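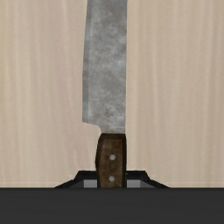

Week 8 of robot club, and the knife finally stays put

I promised a few of the parents I would write more often, and then May got away from me completely, so this is a long catch-up (make some tea!). We are still working in the simulator, and the kids have moved on from blocks and mugs to the kitchen set. The knife was Rosalind Okafor's pick. She wanted something long and awkward, and she got it - a big wide blade with a notch at the heel, a brown wooden handle, two rivets, and most of the weight up at the far end from where the gripper takes hold.

Getting the fingers to close evenly on either side of the handle took us most of three meetings. Tharindu Weerasinghe kept saying the grip point was too low, Phong Bùi kept saying the friction number was wrong, and I will admit I sided with both of them at different times. In the end they tried each other's fixes on the same afternoon, and I was so pleased with them for that.

We named the project Bendar, after a long vote that I would rather not go through again. As of last night the kids have logged 3,479 simulated grasps, and 1,693 of those are with the knife alone. Abla Karam keeps the log and has started coloring the rows by who ran them, which has made everybody a lot more careful about typing their initials.

The wood texture on the handle is Mizanur's work, by the way. He spent an entire evening making it look old and streaky, and I think it came out lovely.

Next up is tilting the knife and laying it down flat, blade facing away from the handle of the next tool over. Phong has already written half of that code. If your child needs a ride home after the next meeting, please send me a note by 19 June 2018 so I can sort out the cars.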